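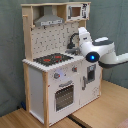 The arm at the sink end of the play kitchen, where the Elwood team does most of its practice.

Gebremedhin Gudeta teaches shop and introductory engineering at Elwood, and for the past two years he has also run the robotics club. The club used to build wheeled robots that pushed balls around a mat. Now it has one arm, one play kitchen and a list of chores.

"People expect us to be building the robot," Gudeta says. "We bought the robot. The kids' job is to get it to do something useful, and it's a lot harder than they thought it would be when they signed up."

The chores come from a regional student contest called the Takar Challenge. Each team gets the same task sheet at the start of the school year and has until spring to work through it. The tasks are small: open the oven door, put a cup in the sink, move a pan from one burner to the other, close the microwave. A team sets up its own kitchen, brings it along, and runs the tasks in front of judges with no one touching the controls.

I met Gudeta and two of his students after school in November, in the back half of the shop. Bernadette Hanrahan is a senior and in her third year with the club. Eamon Ó Conaill is a sophomore who joined last spring. They had until 5:30, when the building closes, and they kept working while we talked.

The kitchen is made for small children. It has a range hood and a microwave along the top, a stove with two burners, a sink with a curved black faucet, and an oven with two knobs over it. Hanrahan picked it.

"The rules say it has to have a door that opens and a basin," she says. "I wanted one with a lot of different handles. The oven handle goes sideways and the one on the cabinet next to it goes up and down, so the arm has to come at them differently. If you only practice on one kind, you find out at the contest that you only know one kind."

It took the club an afternoon to put together. Ó Conaill says the instructions were fine but that four people were reading them at once. One panel went in backward and had to come out again.

The first thing the students do with any task is drive the arm through it by hand, using a small controller on the bench, while the computer records every joint. They do this over and over. The recordings are then used to train a program that tries to do the same thing without a driver. For the oven door, the club's first task, they have 600 recordings.

I asked who had made them.

"Everybody, but mostly me," Ó Conaill says. "New people get put on recording. You do 10 and then you take a break, or you get sloppy. You start cutting corners, and then the program learns to cut corners too."

He says this happened with the sink. The task is to hold a plastic cup over the basin and let go. Late in a session he had started coming in low from the right because it was faster, and twice he clipped the faucet. He kept those runs in the set. When the club trained on them, the arm came in low from the right and hit the faucet most of the time.

"It did what I did," he says. "I couldn't really be mad at it."

They threw out that whole batch and started over. The rule since then is that the arm comes to the sink from above and stays high until it has passed the faucet. Hanrahan wrote it on an index card and taped the card to the bench. There are several other cards. One says to put the cup back on its mark before pressing record. Another says to check the oven door is all the way shut.

The faucet came up a lot in our conversation. It arches over the basin, it sits at the back of the counter, and it is black, the same as the stovetop next to it. Hanrahan thinks the color is part of the trouble, and that the program has a hard time telling where one ends and the other begins when it is looking from the side. Gudeta is not so sure.

"She may be right," he says. "I think we just haven't shown it enough starting positions. We disagree about this and we haven't run the test that would settle it. That's on the list for after the break."

Hanrahan wants to wrap the faucet in yellow tape and record 45 new runs to compare. Contest rules allow tape. Gudeta has told her to go ahead as long as she also records the same number without it, on the same afternoon, with the lights the same way.

Lighting is the other thing that costs them time. The shop has high windows on one side, and in the fall the light in the room is very different at three o'clock and at five. Last year the team had a program that opened the oven door well in the late afternoon and missed the handle at lunch. They hung gray-green fabric behind the kitchen and around both sides of it, and Gudeta says it made more difference than anything they changed in the software.

The fabric came from Kathleen Ó Briain, who teaches theater across the hall and had it left over from a production. She stopped in while I was there to ask if she would be getting it back.

"I've asked before," she told me. "I think I know the answer."

The arm itself cost more than the club had ever spent on anything. The school paid for part of it, and a local machine shop, Kinsella, paid for the rest. Peadar Kinsella, the owner, also comes by a couple of times a month. He has run automated equipment for most of his working life and is polite about how different this is.

"In my shop the part is in the same place every time, because I bolted it there," he says by phone. "You tell the machine a number and it goes to the number. These kids move the cup a little and they want it to figure that out. I wouldn't have tried it. I'd have made a fixture for the cup."

He has offered to make them a fixture for the cup. The rules don't permit one.

What he did give them was a habit of writing things down. Every session now has a page in a binder: who drove, which task, how many runs were kept, what was moved. Hanrahan says she didn't see the point until the club needed to find out which recordings had been made before someone bumped the table. The binder had it.

I asked the students how the tasks stood. The oven door works well. In their last full check, the arm opened it 9 times out of 10, and on the one miss it slid off the end of the handle. The microwave is fair. The sink is getting better. The pan has not been started.

"The pan scares me," Hanrahan says. "It's heavy on one end, so it tips when you lift it. I can barely do it with the controller, and if I can't do it I can't teach it."

Ó Conaill has been practicing the pan on his own time with the recorder off. He says he can get it across to the other burner if he goes slowly, and that going slowly is allowed. Each task has a time limit, but no team he knows of has come close to running out on that one.

The club's program is a modified version of one called Wandance, which the contest supplies to every team. Students can change as much or as little as they like. Two juniors handle most of that work and were out at a cross-country meet on the day I visited. According to Gudeta, they have changed less than they planned to.

"In September they had a long list of improvements," he says. "Most of them made it worse, so they put those back. They kept two. I was glad they went through it, though. They can tell me what each piece does now, and in September they couldn't."

He grades none of this. The club is not a class, and students come and go with sports seasons and jobs. He has thought about turning it into an elective but worries that he would have to give out points for the oven door. For now he keeps the room open until the building closes, orders parts, and steps in when somebody is about to pinch a finger. One student at the bench always has a hand near the stop button while the arm is running on its own. They trade off, and it is considered the dull job.

Hanrahan will graduate before the next task sheet comes out. She has applied to two engineering programs and one in physical therapy, and says she hasn't decided between them. I asked if the club had pushed her one way or the other.

"A little of both," she says. "You spend a lot of time thinking about how an elbow works."

At 5:20 Gudeta called time. Ó Conaill wanted one more run at the sink and was told he could have it if he filled in the binder first. He filled in the binder.

The Elwood club meets after school in the shop and is open to all grades. No experience is needed. New members should expect to start on recording.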